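Oct 14, 2026

Aleksandra Michalski has run the finishing room at Stukico, a wash-and-fold service in Dimville, for 13 years. The interview covered one subject: how a cotton T-shirt should be laid out and folded so that it stays flat in a stack.

## Surface

Michalski prefers a wide, padded surface to a hard table. "A bed is fine," she said. "Put a fitted sheet on it and pull the corners. The padding gives a little under your palm, and you can press a crease out without an iron."

She asks for a plain sheet in a color that differs from the garment. "If I have a white shirt on a white sheet, I lose the hem. Then the fold is off by an inch and I find out at the end."

Small wrinkles in the sheet do not concern her. Ridges running under the shirt do, and she smooths those by hand before starting.

## Laying out

The shirt goes down front side to the sheet, collar at the far end. Michalski works from the collar toward the hem. "Shoulders first. Get the two shoulder seams level and the rest has something to hang from. People start at the bottom, and they chase the fabric all the way up."

Sleeves are opened flat next. The body is then drawn toward the hem with both palms, without stretching the knit. Ryszard Brzozowska, who trains new staff on the same shift, checks the side seams at this stage. "Jersey twists in the wash," he said. "The seam can wander toward the front. I fold to the middle of the collar and ignore the seam."

Both named the lower half of the body as the usual trouble spot. Fabric collects there, and more so when the hem hangs past the edge of the surface. Brzozowska's correction is to slide the whole shirt up before smoothing. "You can't flatten cloth that's being pulled down by its own weight." 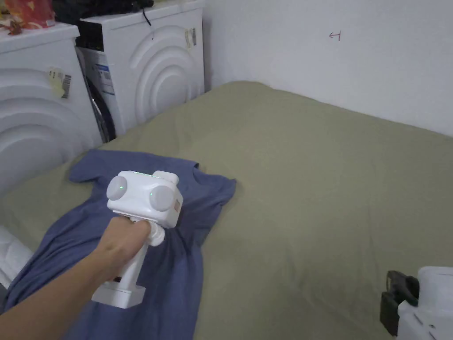
## Folding and stacking

One side is folded to the center line, with the sleeve turned back along the fold. The other side follows. The hem comes up to the collar in two turns.

Stacks at Stukico are limited by height, and Michalski sets the heaviest shirts at the bottom. Asked whether she folds the same way at home, she said she does, except for undershirts, which go in the drawer rolled.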